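From: Natalia Rosales
To: traltum-list
Subject: Re: [traltum-list] New Selitz album, first impressions?

Hello all,

thank you Rigoberto for starting the discussion. I waited with my answer until I had listened to both sides several times, and on the real record, not only on the download. My comments are between your lines.

Rigoberto Cárdenas wrote:

> The Selitz LP came this morning, number 240 of 500. First
> impression: they have become a much slower band. The first
> album had seven short songs and every one had a riff you could
> whistle. Now we have four long ones and I can't whistle any of them.

My copy is number 330, so we were not so far from each other in the queue. I agree that they are slower, but for me the riffs are still there. You must wait for them. In the opening song the main riff comes only after the long organ part, and it comes back at the end with the second guitar playing it a third higher. I did not notice this the first two times. Please try again with headphones.

> The organ is too loud. I know it is fashionable to have an old
> organ on everything, but in the second song I can't hear the bass at all.

Here I must partly agree. In the second song the organ covers the bass, and this is a pity, as the bass player was the best thing on the demo tape. On side B it is much better. I have read in the booklet that side B was mixed at another time and by another person, named only as "Mendoza". Does anybody on the list know who this is? Is it the same Mendoza who recorded the Hevico split single? The drum sound is very similar, dry and close, with almost no room in it.

> And the singing. Why has she stopped singing in her own
> language? The English words are not bad but they could be
> from any doom band. Candles, ravens, the moon.

I was also sorry about this. I am not the right person to judge English lyrics, but I understood every word, and on the first album I understood nothing and liked it more. The exception is the last song, where she sings without words for the whole middle part, only with the flute. This is the most beautiful moment of the record for me, and I would have bought it for this alone.

> Is anyone going to see them in October? I am thinking about it
> but I don't want to hear only the new songs.

Yes, I will go. I saw them in spring at the small hall and they played three of the new songs and the rest from the first album, so I don't think you must worry. The new songs are also heavier on the stage. The organ player had some trouble with his instrument that evening and for one song they played without him, and then I could hear what you mean about the bass!

I wrote a longer report about that concert for the Traltum page, but I have never sent it to this list, so I copy the end of it here:

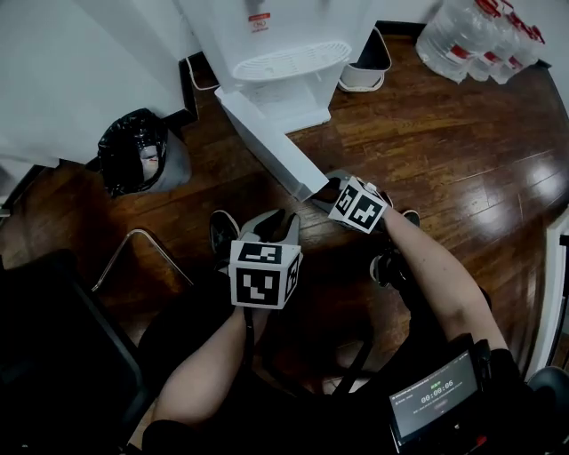

Photo: N. Rosales / Traltum

After the encore the singer came to the merchandise table and signed records for everybody who asked. I asked her about the flute, and she told me that she learned it as a child and had not played it for many years. The drummer said that the second album was almost finished and that they wanted a darker sleeve this time. The concert ended shortly before 11 p.m. and I caught the last tram.

So much for the report. About the sleeve, I find it good but the print is too dark, and the song titles on the back are hard to read in silver on black. Did the others receive the same print, or is it only my copy?

One practical question also. The paper inner sleeve of my copy was split along the bottom, and the record has a light mark on side A which I can see but not hear. I have written to the label and they have not answered yet. If somebody here had the same problem, please tell me how they solved it for you.

And Rigoberto, if you decide to sell number 240, please ask on the list first. My brother is looking for one and he does not mind the organ.

Greetings,
Natalia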